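Home | Forums | Kitchen & Storage | New Posts | Log in

Pink plastic bowls: keep, stack, or donate?

felista_m
I'm sorting out kitchen cupboards and have reached the bowl shelf, a place where hope goes to be nested inside a slightly larger hope. The pink plastic ones are the problem. They came from Prela when I moved in, they don't match anything I own, and my husband says they make oatmeal look like a medical sample. I use them every day. Do I keep them out, put them up high, or admit defeat and buy the white stoneware everyone else has?
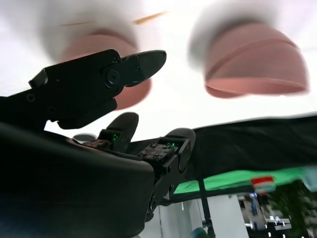
I should say the shelf is deep and I am short. Anything that goes to the back stays there until we sell the house.

oduor_w
Keep. Plastic bowls are the only bowls in my kitchen that have survived my kitchen. I bought a set of stoneware in April, very tasteful, and I now own a smaller set of stoneware.

GladysL
Donate. Plastic scratches, then it holds on to tomato sauce like a grudge. Pink hides it for a while and then one day you have an orange bowl.

oduor_w
Mine went orange years ago. Still holds cereal.

GladysL
That is a very low bar for a bowl, Oduor.

oduor_w
What else is it supposed to do?

tumelo58
Before you decide, check how they stack. This matters more than color. Some plastic bowls nest so tightly that you get two when you wanted one, then stand there prying them apart with a butter knife while your soup goes cold. If yours do that, put a folded paper towel between them. I've tried the felt pads from Zuvura and they shed.

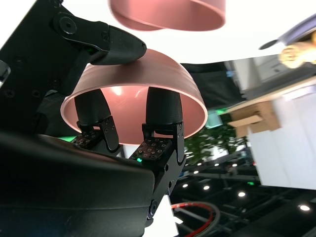 The other thing is the height of the shelf. I keep everyday bowls between my waist and my shoulder and everything else can fight over what's left. I have a fish-shaped platter on the top shelf that I haven't touched since my sister's wedding, and we're both fine with that.

felista_m
They do stick a bit. I've been twisting them, which works if your hands are dry, and mine never are.

GladysL
Twisting is how you get the rim cracks. Warm water on the outside one, cold in the inside one, wait a minute.

jabari_mw
I'm going to disagree with Gladys on the tomato thing. Rinse it right after you eat and you won't have an orange bowl. I know this because my mother told me more than 20 times, usually through a closed door.

GladysL
Your mother rinses. Most people leave it in the sink "to soak" and go watch TV. I'm describing the world as it is.

tumelo58
Also don't put hot oil in them. I would like to leave it there and not take questions.

oduor_w
I have a question.

felista_m
OK, update. I took everything off the shelf and wiped it down. The pink ones stay, at the front, in 2 short stacks so I'm not lifting a tower every morning. The glass mixing bowl went to the back and I said a few words. I also found a Troltia lid that fits nothing I have ever owned. It's in the donation box, where it can disappoint somebody new.

GladysL
You're donating a lid with no bowl?

felista_m
Somewhere out there is a bowl with no lid.

jabari_mw
It's at my house. What size?

felista_m
Medium-ish? It says 3 on the underside and I don't know 3 what.

jabari_mw
Mine says 2. Never mind.

Comments

Retired_Caterer: Short stacks are right. We never went above knee-to-hip on a cart, and people still managed to drop them.

mabel_on_the_hill: I read this whole thing hoping for the hot oil story.

PantryPete: Had the Fleury bowls in the same sort of pink. Good bowls. The dog got one and I let him keep it.

lowshelf: A pull-out tray fixed my deep cupboard. Measure the door hinges first, I had to send mine back.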